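Muthu Rajan
2018-07-22

Right, I've fallen down a hole and the hole is clear acrylic boxes. Thread!

1/ It started with the kitchen drawer. You know the one. Batteries, string, birthday candles, a key to a flat I left years ago. I wanted to see what I owned without tipping the whole lot on the floor every time I needed a fuse.

2/ So in May I bought a single see-through box from Bekow, just to try. I now have 12. My sister thinks this is a cry for help but she's had two off me already, so.

3/ The thing I didn't expect is how much I'd love them EMPTY. A clear box on a white table is such a lovely object. The edges catch the light and everything in between more or less disappears.
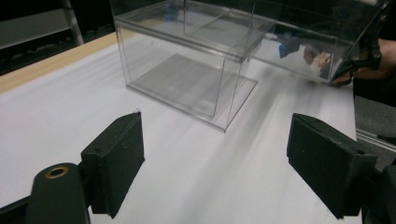
Lid off! Clear box, white table, my favourite combination.

4/ Look at those bright lines along the base. All that from a few thin bits of plastic. I could stare at the corners for ages (I have stared at the corners for ages).

5/ Lids. I have feelings about lids. I like a lift-off one with a bit of depth to it, more like a shallow tray, so you can turn it over and drop screws or beads in it while you rummage. Hinged lids always smack me on the knuckles.

6/ What's gone in so far: sewing things, tea bags, seed packets, and every charging cable in the house, wound up and held with those little fabric ties from Gralomar. The cable one makes me happiest. I can see the camera lead from across the room!!

7/ Someone asked about cleaning. Warm water, tiny drop of washing-up liquid, very soft cloth, then leave it to drain on a tea towel. Please don't use the scratchy side of the sponge. I did that to my first one and it's now the box for garden twine, where it can look foggy in peace.

8/ Also no glass spray! Some of them have ammonia in, and it can turn acrylic cloudy. Check the label.

9/ Dust is the one real grumble. They pull it out of the air, I swear. A slightly damp cloth works much better for me than a dry one, which just seems to make them clingier.

10/ Labels: I tried paper ones and hated them, because the whole joy is seeing through the sides. Now I use a white paint pen on the bottom edge, tiny letters. Jino next door does hers on the lid and says I'm wrong. We've agreed to carry on being neighbours.

11/ Measure your shelf before you order. Then measure the depth again with the door shut. Mine is roughly 300 mm deep and I came very close to buying a set that would have stuck out past the front.

12/ Next up is the bathroom cupboard, which is frankly a swamp. I've cleared 3 shelves and found four half-used tubes of the same hand cream. If you've got clear boxes in a steamy room, tell me how they're getting on, I'd love to see them!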